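August 4, 2009

# Why Are Bricks Laid Like That?

I grew up in a town called Hadska, where almost everything is made of brick. The library is brick, the post office is brick, and the wall I used to walk along on the way to school (arms out, pretending it was a tightrope) is brick too. I must have gone past a million of the things before I stopped and wondered why they always sit in that same zigzag, with the cracks never lining up.

So I started asking people, and reading, and getting dust on my good shoes. Bricks are way more interesting than they look!

## First, what is a brick?

A brick is a lump of clay that has been shaped and then baked very, very hard. Clay is a kind of soil made of tiny flat bits, so small you can't see them without a strong microscope. When clay is damp those bits slide over each other, and that's why you can squash it into a bowl or a snake or a slightly wonky elephant.

If you let clay dry in the sun, it gets hard, but it isn't finished. Put it in a bucket of water and it will go back to mud. People have built with sun-dried mud bricks for thousands of years, and in dry places they do a great job. Where it rains a lot you need something tougher.

That's where the fire comes in. A brick oven is called a **kiln** (some people say "kill" and some people say "kiln" with the n, and they are all sure they're right). It gets much hotter than the oven in your kitchen. It gets so hot in there that the clay changes for good. The tiny bits start to melt at the edges and stick to each other, and after that you can leave the brick in a puddle for years and it will still be a brick.

## Why are they red?

Rust! Sort of. Most clay has some iron in it, and when iron gets hot with plenty of air around, it joins up with oxygen and turns red. It's the same family of stuff that makes an old bike chain go orange.

Not all bricks are red, though. Clay with a lot of lime in it can come out yellow or cream. If the kiln doesn't let much air in, you can get purple or blue-gray or nearly black. At the old Weltura brickworks outside our town they had a heap of mistakes out back, all the ones that had gone a funny color or bent in the middle, and you could take those home for nothing. My grandfather's garden path was made completely of Weltura mistakes. I loved that path. There was one brick in it with a dog's paw print, because somebody's dog had walked over the wet clay before it was baked.

You can find paw prints on Roman bricks too, by the way. Dogs have been doing this for a very long time.

## Why are they that size?

Pick up a brick if there's a grown-up around who can find you a clean one. You'll notice you can get your hand around the narrow way, or nearly. A grown-up definitely can. Bricks are made to be picked up with one hand, because the bricklayer's other hand is busy holding a **trowel**, the flat pointy tool used for spreading the sticky stuff.

A brick is also longer than it is wide, and the sizes go together on purpose. Two bricks side by side, with a line of mortar between them, come out the same as one brick longways. So you can turn some of them sideways and everything still fits. If you've got building blocks at home, you know how annoying it is when the pieces don't match up.

Each face of the brick gets a name as well:

- The long thin side is the **stretcher**.
- The short little end is the **header**.
- The big flat part, top or bottom, is the **bed**.

Some bricks have a dip in the bed, and the dip is called a **frog**. I've read four different reasons for that name and I don't trust any of them.

## OK, but why the zigzag?

Try this. You'll need some dominoes or some blocks that are all the same size.

1. Build a little wall with each block sitting exactly on top of the one below, so you have a row of towers standing next to each other.
2. Poke one of the towers gently with a finger.
3. Now build it again, but start the second row half a block over, so every block sits on two others. Keep going that way.
4. Poke it in the same spot.

The first wall comes apart easily. Your tower just slides back, and the towers next to it don't help one bit. In the second wall, the block you poke is sitting on two others and has two more sitting on top of it, so they all get dragged into the argument. You have to push harder.

There's another thing going on, and you can't see it. Every brick is heavy, and it pushes down on what's under it. In the zigzag wall, one brick passes its push to two bricks, those two pass it to three, and so on, spreading out like a triangle. If a heavy beam is resting on one spot at the top, its weight gets shared out by the time it reaches the ground.

The zigzag is called a **bond**. The plain one, with all the long sides showing and each row moved over by half, is called running bond or stretcher bond, and that's most likely what's on a newer house near you. In Flemish bond you see long, short, long, short, all the way along the same row. English bond goes one row of longs and then one row of shorts. When you see the short ends, it often means the brick is turned so that it runs back *into* the wall, tying the front layer to the one behind.

Go look at an old building and a new one and see if they're different. I'll wait.

## The sticky stuff

The gray lines between bricks are **mortar**. It's sand, water, and something to make it set, like cement or lime or both. People say it glues the bricks together, and it does stick to them, but it's also a cushion. Bricks are never perfectly flat. If you stacked them dry, they would touch on a few little bumps, and all the weight would land on those bumps, and they might crack. Mortar squishes into the gaps so each brick gets a comfy bed. (That's why that face is called the bed! I think. It makes sense, anyway.)

Good mortar for an old wall should be softer than the bricks. That sounds backward, I know. But walls move a tiny bit when they get hot and cold and wet and dry, and something has to give. If it's the mortar that cracks, you scrape it out and put in fresh. That job is called **repointing**. If the brick cracks you've got a much bigger problem.

The wall by my old school was repointed one February when I was nine, and it was a mess, because mortar really doesn't like to freeze while it's setting. The water in it turns to ice, and ice takes up more room than water, so it pushes everything apart from the inside. They had to come back in the spring and do a long piece of it over again. I remember there being 17 orange cones along the sidewalk and my brother wanting every one.

## Can a wall be wiggly?

Yes! This is my favorite part. You'd think a straight wall would be the strongest kind, but stand a sheet of paper on its edge and it flops right over. Fold it into a zigzag or bend it into a wave and it stands up fine.

Some garden walls are built in a long wave, like a snake. They can be just one brick thick and still not fall over, and even though the wave makes the wall longer, it can use fewer bricks than a fat straight wall would. In England they have a wonderful name for these, which is **crinkle-crankle walls**. Say it out loud a few times. My cousin Ogura says it as a swear word when he stubs his toe. 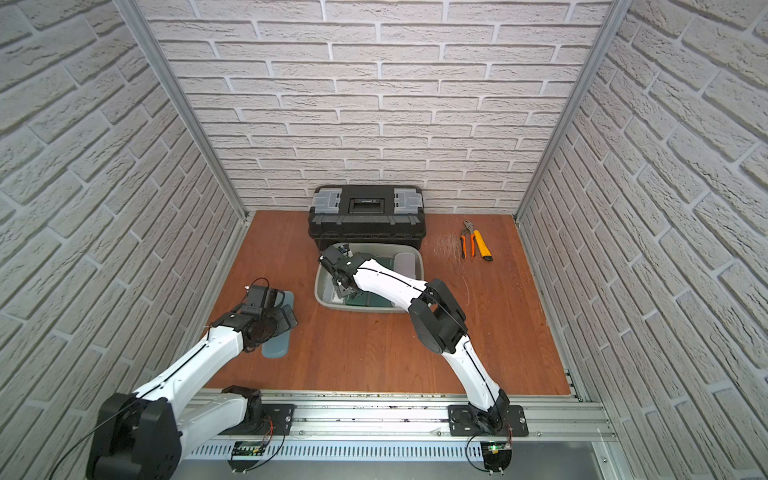 **Words by Isla Hepburn** | *Checked by Rhona Guthrie, who lays bricks for a living*

## Brick that's only pretending

Now that you know all this, you can start catching fakes. Lots of walls that look like brick are really panels with a brick pattern on them, the way the white ones with gray lines do behind that black toolbox. There's nothing wrong with a panel. It's there to look nice, and something else does the holding up.

How do you tell? I asked Rhona and she gave me her tricks.

**Look at the corners.** On a real brick corner, you see a long side on one wall and then a short end around the bend, and they swap with every row. Panels often just meet at the corner, and the pattern stops.

**Look for twins.** Real bricks all have their own chips and dents. A pattern repeats, so if you find a funny-shaped chip, see if the very same chip turns up again farther along.

**Knock on it.** A thick brick wall goes *thup* and hurts your knuckles. Some panels sound hollow. Rhona says to knock softly and not on other people's restaurants.

Even a lot of real brick houses have a secret. The brick is just a single layer on the outside, like a raincoat, and a wood frame inside is doing the heavy work. Look down low and you may find little gaps in the mortar. They're called **weep holes**, and they let out any water that sneaks in behind. Please don't stuff them with sticks. I did that when I was six and I still feel bad.

## Some words to keep

**Course** – one row of bricks.

**Kiln** – the oven they're baked in.

**Bond** – the pattern they're laid in.

**Efflorescence** – the white powdery stuff you sometimes see on a brick wall. It's salt. Water carries it out of the brick and then dries up and leaves it behind. You say it *eff-luh-RESS-ence*.

If there's a brick in your town with a paw print in it, I would love to hear where.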